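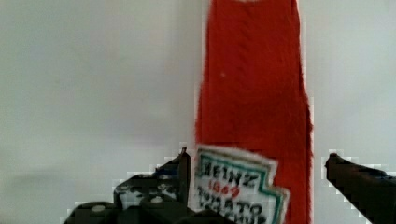 5.2 Success Reports That Were Wrong

The Gestard controller decides that a grasp has worked by looking at one thing: how far apart the fingers are when the close command ends. We did not trust this signal, and the logs gave us little reason to start. Of 200 trials on the play-kitchen table, 10 were marked as successes although the object never left the surface.

Raptis takes these for sensor noise. We doubt it. Noise should spread over all the objects, and the false reports bunched up on the bottle and the small fruit. 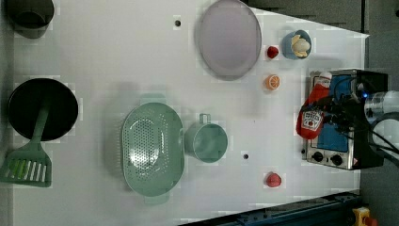 Does a tighter threshold on finger width fix the problem?
Only in part. It removed some false reports on the bottle, but it also threw out good grasps on the fruit, and the total error hardly moved.

A second weak point is the retry rule. After a failed grasp the arm backs off, waits and tries again from the same pose. Hayes describes this as recovery. In our runs it mostly repeated the first mistake, and after 2 retries the planner moved on as if the object were in hand – the step we consider unsafe, given that the next motion is faster and assumes a known load. 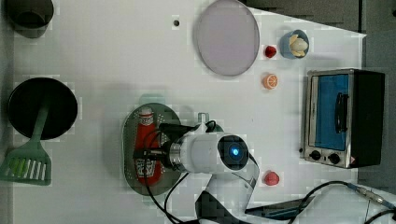
The vendor's stall check should have caught this. It compares motor current with a fixed limit, and the limit was set on rigid test blocks at the Nernden site. Soft or curved items may never reach it. Koutsoukos repeated the check in May with a lower limit and 100 closures, and got fewer misses but more needless stops. We would not call that a cure, and we see no support yet for the claim that the controller can run unattended.

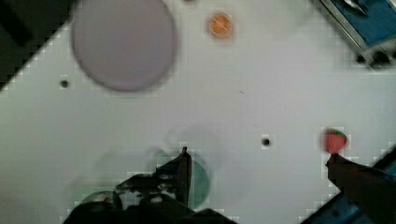 Figure 4. Wrist camera view of the table, with the fingers apart and a small strawberry near the tip of the right finger.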